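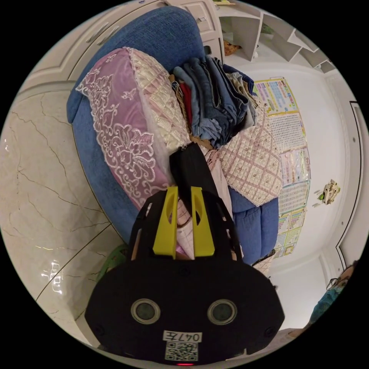 Þröstur Arnardóttir

About Flundalano

Flundalano is a clothing repair and alterations workshop in the back half of an old hardware store on Mahasneh Street. We take in hems, zippers, torn linings, worn elbows and most kinds of household sewing, including cushion covers and curtains up to a single storey drop. We also run evening classes in the same room.

I opened the shop in April with one industrial machine and a cutting table bought from a drapery business that was closing. Before that I spent 11 years in the alterations department at Cosach, mostly on men's suits and uniforms. There are now five of us. Two work on tailoring, one does knitwear and darning by hand, and one looks after the counter and the bookings.

What we do
Jeans are the largest part of the work. We patch from the inside with a matching weight of denim and stitch over the worn area in thread close to the original colour. Knees and inner thighs are priced by the patch. Original hems can be kept on request - please say so when you drop off, as it changes where we cut.

Lace, embroidery and beaded pieces are looked at first and quoted separately. We will tell you if a repair is going to show.

We do not work on leather, fur or footwear. Enent, two doors down, does shoes and bags.

Turnaround
Most jobs are ready in five working days. Formal wear takes longer in graduation season. Please bring items in washed. Anything not collected after 100 days is given to the clothing bank at the community centre, and we phone twice before that happens.

Classes
Beginner mending is held in the evening and covers buttons, hems and straight seams. Machines are supplied. The trouser class assumes you can already thread a machine and sew a straight line. Bring your own fabric, pre-shrunk. Class fees are payable by cheque or cash at the counter.

Parking is off the lane behind the building. The front door sticks, so give it a push.

Page updated August 18, 2007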